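The Folding Shift

Pesberg used to be a laundry company, full stop. It washed and folded for guesthouses and families across Drasthorpe, and the folding was what wore people out. Two machines called Joo took over the sheets and towels in June, and the old folding crew now has a job that didn't exist a year ago: they teach.

What they teach is Cuveo, the software that will one day run a folding arm in an ordinary bedroom. Flat sheets were the easy part. Sweatshirts are another matter – hoods, sleeves, thick cotton that slumps whichever way it likes – and for those the software needs to watch people who really know cloth. So the crew goes out to homes with hand-held grippers and handles clothes where clothes live, on beds and mats, with the quilt still underneath.

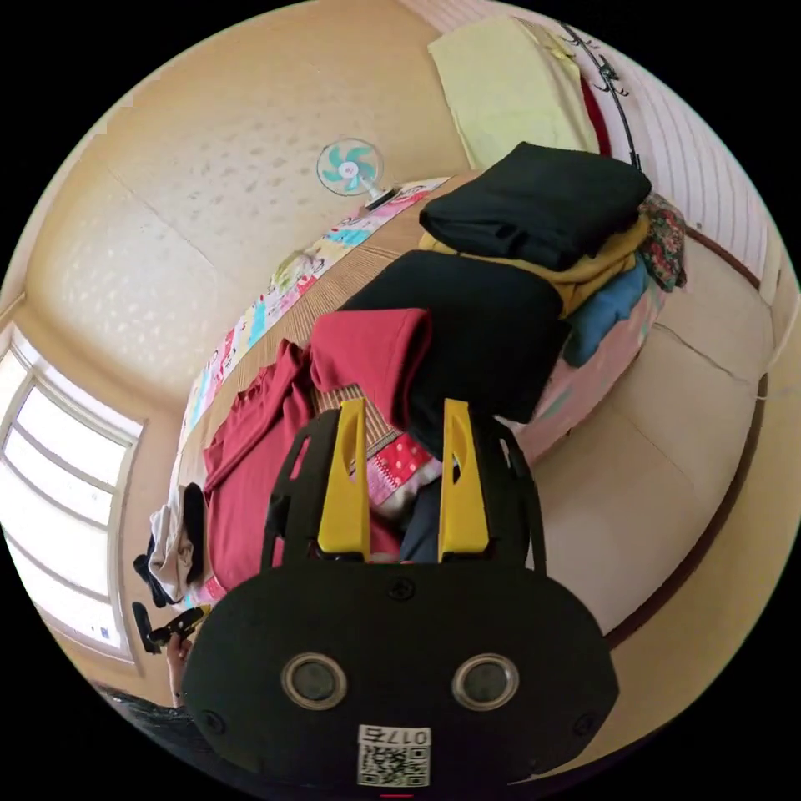
Ji-hoon Ryu folded on the old line and now plans the home sessions. He loves talking about it, and I loved listening. "On the line I stood at one table and did 200 pieces before lunch," he told me. "Now I get asked why I pick up a sleeve there and a collar here. I had to think about it! My hands knew and I didn't."

The crew has recorded 1,020 sessions so far. Of those, 606 were good enough to train on, and the folders decide which ones make it. That last part was a fight. At first the engineers did the sorting alone, and they kept throwing out the slow, fussy takes that the folders thought were the best ones. A red top that needs three tries, Ryu argued, has more to teach than a towel that behaves. He won, and the review desk now has a folder in every chair but one.

Soft things take practice with a gripper. You can't feel the cloth through the fingers, so you learn to look harder, at how a crease travels or where the weight is hanging. New people tend to squeeze too much and rush. By the second week most of them have slowed down, and their shoulders have too.

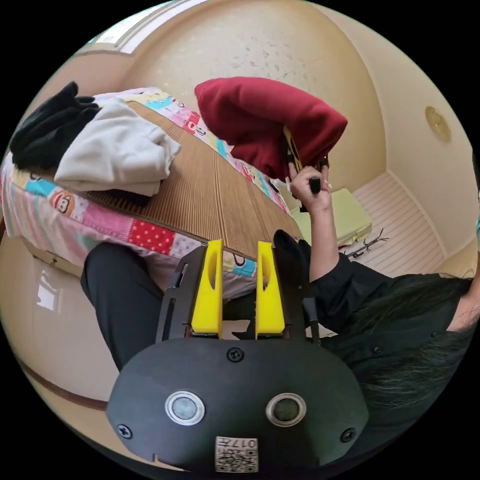 A Pesberg crew member lifts a red cushion over the bed during a home session.

Has everyone come out ahead? Not quite. Pay is up a little and the sore wrists are fewer, but the days are less predictable, and a couple of people miss the noise and company of the line. One went back to the pressing room and says she's happier there. And everybody I met had asked the obvious question, what happens when Cuveo has learned enough. Pesberg has promised retraining in writing through next year. Ryu wants it longer, and he's asking for it at the next staff meeting – right after the session on fitted sheets.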